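Fendwood 1118 Workbench: Review After Six Months

By Bent Laxdal
August 20, 2020

The 1118 is the larger of two flat-pack benches sold by Fendwood, and the only one with a full-width lower stretcher. I bought mine at list price, $497 with the optional leveling feet, to replace a Lauritsen bench whose legs had worked loose at the apron. It has been used for layout, glue-ups, small electrical repairs and a moderate amount of hand planing.

Assembly

Hardware comes in numbered bags, and the numbers match the instructions. The leg frames go together with barrel nuts and cap screws. Two of my barrel nuts were turned 90 degrees in their holes and had to be rotated with a flat screwdriver before the screws would catch. Total time was just under 3 hours, working alone. The step that calls for a second person is the one where the top is turned over onto the frame, and I would follow that advice.

The supplied hex key is soft. Mine rounded off before the last leg was tight, and I finished with a T-handle from my own set.

Flatness and movement

I checked the top with a straightedge and feeler gauges on the day it was assembled, and again at one-month intervals. The initial reading was a slight hollow running lengthwise down the middle, small enough that it did not affect panel glue-ups. It got a little deeper in the dry weeks and has since returned close to where it started. The diagonals have stayed equal.

The top is fixed to the aprons with slotted brackets, which allow for seasonal movement. Do not overtighten these. The instructions give no torque value, and a top that is locked down hard will pull the aprons with it.
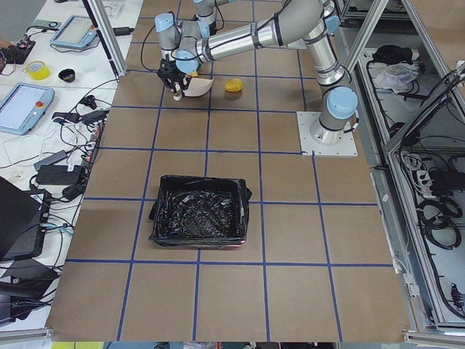 Rigidity is good along the length and average across it. With the vise loaded and a plane taking a medium shaving, the bench does not rack, but a hard push from the front edge will move the back feet on a smooth concrete floor. Rubber pads under the feet corrected most of this. Bolting to the wall would correct all of it, and Fendwood supplies predrilled holes in the rear apron for that purpose.

The finish

The factory finish is a thin oil. It is enough to get the bench home and not much more. Yellow glue bonded to it in the first week and took some fibers with it when I scraped it off. I sanded the top lightly and applied two coats of Ralura hard oil, with a day between coats and several days before any use. Dried glue now comes off with a card scraper. Water left standing overnight still leaves a ring.

Masking tape and painter's tape both release cleanly from the oiled surface if removed within a few weeks. A strip I left down longer left adhesive behind, which mineral spirits removed. Pencil marks wipe off with a damp rag. Ink does not.

Vise and accessories

The Nondia front vise is sold separately and fits the existing holes without drilling. The screw is smooth and the guide bars are well aligned, although the jaws arrive bare and need to be faced by the owner. I used scrap beech. The handle has no end stops on one side – a small washer and an O-ring fixed that.

The drawer unit is the weak part of the system. It hangs from metal runners that are rated for light loads, and a drawer full of chisels sags noticeably when open. I took mine out and put the money toward a separate cabinet.

Comparison

The Lauritsen is cheaper and lighter, and its top is easier to replace. For someone who moves house often it may be the better purchase. The Fendwood weighs more, has thicker legs and holds its joints tight. I have retightened the frame once, in month two, and have not needed to since.

Complaints

The leveling feet should be included in the base price. The lower shelf is also set too high for a standard tool chest, and there is no second set of holes to lower it. I drilled my own, 3 inches down – use a stop block and check that the bit clears the barrel nuts.

Recommended for general shop use, with the vise and without the drawers.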